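Flurna: a word list of everyday colour names

README

Hello, and thanks for stopping by! Flurna is a plain table of the colour words people use at home, at the shops and over the garden fence, gathered from households in and near Tunstall. It has 760 entries. Each one is a colour word or phrase, a note on what it was used for, and a rough place for it on the colour wheel. I started it because I love how people talk about colour when they aren't trying to be exact, and I wanted somewhere to keep it all.

If you have ever had a cheerful argument over whether a jumper is teal or green, you are very much the audience.

What's in the folder

flurna.csv is the main table, one row per entry.
families.csv groups the words into 9 families (reds, oranges, yellows, greens, blues, purples, browns, greys, and a catch-all called "pales").
notes.txt holds the longer stories people told me. Do read it! My favourite is the one on "bus green", which runs to a full page and changes its mind twice.
changes.txt says what has moved between versions.

The columns

word: the colour word as the person said or wrote it, in lower case. Spelling is left alone, so you will find both "lilac" and "lylac".
thing: what they were talking about. Paint, wool, curtains, crockery, a front door, a cake.
family: one of the names in families.csv.
hue: a number from 0 to 360, picked by the speaker on a paper wheel. Empty if they didn't fancy picking.
sure: yes, fairly or no. The speaker's own answer.
source: chat, letter or form.

How the words were gathered

Mostly by asking. I took a bundle of paper forms to the Saturday market and got 300 of them back, many with extra words squeezed up the margins (these are in the table too, and some of them are the best bits). The rest came from letters and from long chats over tea. People were asked to name the colour of something they owned and then to say what else they might have called it. No names or addresses were kept, and anything in a story that pointed to one person was changed or dropped.

Nuwan Hettiarachchi typed up the letters and set up the families. He also talked me out of having a separate family for beige, and I have nearly forgiven him.

Using the table

Any spreadsheet will open it. The file is UTF-8 with commas between fields, and phrases that contain a comma are in double quotes. If you are reading it with a script, treat an empty hue as missing; a zero is a real answer and means red. To follow one word through everything people used it for, sort by word and then by thing. Try it with "rust", it's great fun.

Deltix, the little viewer we use for checking, reads the folder as it stands. You don't need it for anything, but it draws each family as a strip and makes the odd ones out easy to spot.

Words that gave us trouble

A few groups took much longer to sort than the others, and you may well disagree with where they ended up. Please tell me if so!

1. Cream, ivory, magnolia and off-white. All in pales. Speakers were firm that these are different colours and then picked the same spot on the wheel.

2. Turquoise and its neighbours. Split between greens and blues by the hue number where there is one. Where there isn't, we went with whatever the speaker said straight afterwards ("turquoise, you know, a sort of blue").

3. Lavender, lilac, mauve and heather. All in purples, even the very light ones, which could just as happily have gone in pales. Lavender is the word people reached for with crockery and bed linen, and a lavender plate on a white surface is a good test of how strong the word feels to you.

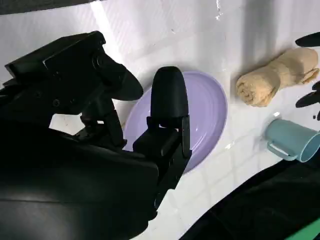
4. Mustard. In yellows, except for some 30 entries where the speaker said brown out loud. Those are in browns and have a line each in notes.txt.

5. Words that only work in one house. "Auntie's hall" is a colour, apparently, and so is "the old caravan". We kept them, with the hue if we had it and the family left blank if we didn't.

Known gaps

The forms were in English only. Children's words are thin on the ground, and so are words for metallic paint. The paper wheel had no way to show light or dark, so navy and sky blue can sit on the same number. Reladier, the next version, will have a second wheel for that, and I hope to have it ready in October.

Sharing and changes

Copy it, teach with it, paint your kitchen by it. A mention of Flurna is welcome if you publish something. New words can be sent as a row in the same column order or just as a sentence in a message, and I'll do the fitting in. Please include the thing as well as the word, even if it's only "a sock".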